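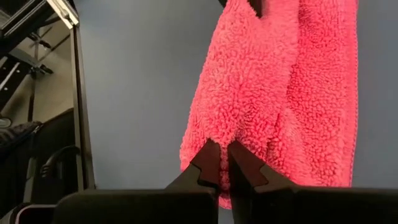 A coral-pink towel with a good thick pile, hung up by its top end.

Keeping towels soft (and getting a few more years out of them)

I have been asked about scratchy towels more than anything else since I started these pages, more even than burnt pans, so I have finally sat down with a pot of tea and written out everything I do. None of it is clever and most of it I had from my mother, who took in washing for a guest house and had very firm opinions on the subject!

Before the first use

Wash new towels once before anyone dries themselves on them. They come from the shop with a finish that makes them feel lovely in the hand and rather useless on a wet back. A warm wash with half your usual powder will see to it. Do dark or bright ones on their own the first couple of times, or you will have a drawer full of pink vests, as I did one June.

Go easy on the softener

I know, I know, it smells nice. But softener leaves a coating on the loops, and after a few months the towel just pushes the water about. I gave it up years ago and put a small cup of white vinegar in the drawer instead, every fourth or fifth wash. The smell goes as the towels dry, I promise. If yours are already stiff, try two washes one after the other, the first with vinegar and no powder, the second plain.

Don't stuff the drum

Towels drink up a great deal of water and need room to tumble about and rinse. I put in 6 bath towels at most, and fewer if they are the big ones. If you can't get your hand in flat above the load, take one out.

Drying

Give each towel a really hard shake before you hang it, two or three good snaps, which lifts the pile back up (and is very satisfying after a trying morning). Out on the line a breeze does the rest. Indoors, leave a gap between one towel and the next and open a window if you can bear it. A radiator bakes them flat, so I only use ours for the last half hour.

Folding and putting away

Fold in half longways, then in half again, then into thirds, with the fold facing the front of the shelf. Be quite sure they are dry right through, hems included, as the hems are always last. Put the clean ones at the bottom of the pile so that they all take their turn.

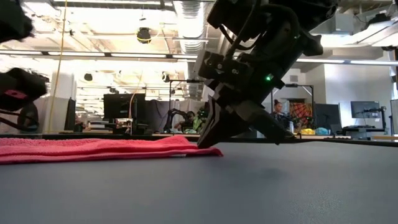 When a towel is past it

Thin in the middle and frayed at the hem means it has done its work. Cut it into squares, run a zigzag stitch round the edges and you have floor cloths for a year. The very worst ones go in the boot of the car for muddy dogs.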